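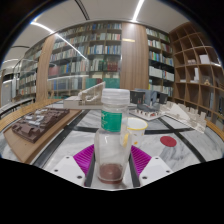
Bouteille transparente, bouchon blanc, et un dépôt brun-rouge au fond.

Ma grand-mère gardait son vinaigre sous l'évier, dans une cruche en grès que personne n'avait le droit de remuer. J'ai mis des années à comprendre pourquoi (et j'en ai gâché, du vin, avant d'y arriver !). Le dépôt, chez elle, c'était sacré. Chez moi, à vingt ans, ça partait au siphon avec un petit frisson de dégoût.

Je me suis remise au vinaigre maison en février, un soir où il restait un demi-verre de rouge après le dîner, puis un autre le lendemain, et je me suis dit que c'était trop bête. Une mère, ça se demande aux voisins. La mienne vient de Gaétan Arsenault, qui tient l'épicerie Pemetti au bas de ma rue et qui m'en a découpé un morceau au couteau à huîtres, sur le comptoir, entre deux clients. On aurait dit du foie de veau. J'ai remonté la côte avec mon bocal contre le ventre, ravie comme une gamine qui rapporte un poisson rouge.

Ensuite, il faut attendre, et c'est là que je suis mauvaise. Un bocal large, un linge propre tenu par un élastique, un coin tiède de la cuisine — chez moi, l'étagère à côté du four — et on n'y touche plus. J'ai soulevé le linge tous les matins pendant deux semaines. La mère a coulé. Gaétan a levé les yeux au ciel et m'en a redonné un bout, en me faisant jurer de laisser la cuisine tranquille.

La deuxième fois, j'ai tenu bon. Cinq semaines plus tard, l'odeur piquait franchement le nez, un voile lisse s'était formé en surface, et j'ai pu tirer de quoi remplir une première bouteille. Quel bonheur, cette salade ! Trois feuilles de chêne, une échalote, du gros sel, et mon compagnon qui sauce l'assiette sans un mot.

Reste la question qu'on me pose à chaque repas : faut-il filtrer ? Moi, je passe le vinaigre une fois dans un filtre à café, pour les invités délicats, et je laisse le reste tel quel. Avec le temps, il se trouble, il dépose, il peut même refaire une petite mère dans la bouteille. Ça se mange très bien. Par contre, si vous voyez une moisissure duveteuse dans le bocal, verte ou noire, on jette tout, mère comprise, et on ébouillante.

Côté vin, j'ai tout essayé. Les rouges un peu légers me réussissent mieux que les costauds, que je coupe d'un peu d'eau. Le cidre fermier donne quelque chose de très doux, parfait sur des betteraves. Le fond de porto de Noël, lui, m'a laissé un sirop aigre dont je ne sais toujours pas quoi faire (vos idées sont bienvenues, adressez-les à la rédaction).

Ma mère a tellement grossi que j'en donne à mon tour. Ma sœur en a pris un morceau dimanche de Pâques dernier, elle soulève déjà le linge.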